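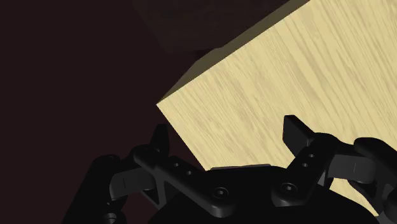 *Simulation view, gripper with fingers open at pale grained wood.*

# Visit report: Surovum, Novham site

Visit date: Wednesday, November 3, 2021
Host: Hae-won Ha, process engineering
Visitors: Boyang Xia, Lucrezia Gatti

## Purpose

Surovum prepares furnished rooms for rental apartments. The Novham site assembles the furniture, places household items on it for checking, and packs everything for delivery. Single-arm cells have been in use on the placement line since February. We wanted to see how the cells are programmed and how the jobs on the line have changed.

## Programming room

All placement jobs are built and run in simulation before they are released to a cell. The room has four workstations and is separated from the line by a glass wall. Two of the operators at the desks came from the packing benches and had no programming background. Training took 16 working days, the last five of them on live jobs with a supervisor present.

An operator loads the furniture model, adds the items on the order, and steps the arm through each pick and placement. Collision checks run at every step. The operator then reviews the motion from at least two viewpoints, one close to the gripper and one covering the furniture. Ms. Ha said the close viewpoint was added at the operators' request. Errors in finger clearance were hard to judge from the wide one.

The job open during our visit was a wall clock with a TV stand. In the wide viewpoint the arm had the clock by its upper rim, clear of the tabletop, with the television and a potted plant already on the stand. Round items are handled as a separate class at Novham, with their own grip force limits. The library holds 114 item models, 29 of them in this class.

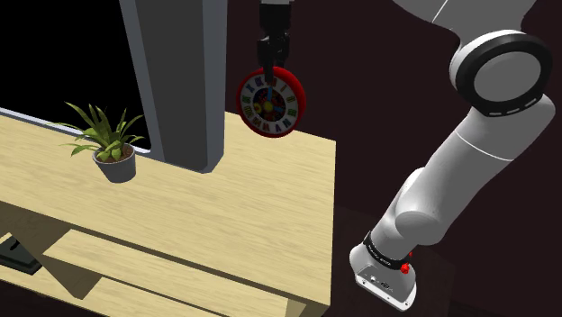 ## Changes to the work

Before the cells, each placement bench had one person lifting, positioning and checking. Lifting is now done by the arm. The bench worker loads the infeed tray, inspects the finished placement and signs it off on a tablet.

Vija Sakalauskas, shift lead, listed the following:

- Less overhead reaching. Two workers on restricted duty have returned to the line.
- More waiting. A bench worker covers two cells, and the cycles do not always line up.
- Stops are logged by cause. Workers were uneasy about this at first, and names were removed from the log.
- Job rotation is now every two hours. It was once per shift.

Pay grade is unsettled. Operators in the programming room moved up one grade. Bench workers did not, although they now clear simple faults that used to go to maintenance. Shinji Tsuchiya of maintenance confirmed that his team received 17 fewer calls in the last quarter and considers the point a fair one.

## Open items

1. Surovum to send the training outline for new operators.
2. Ms. Gatti to ask whether the simulation package accepts Ghorbani furniture models without conversion.
3. Mr. Xia to compare the sign-off form with the one used at Zemusholm.
4. Fault-clearing procedure for bench workers: draft seen, no release date given.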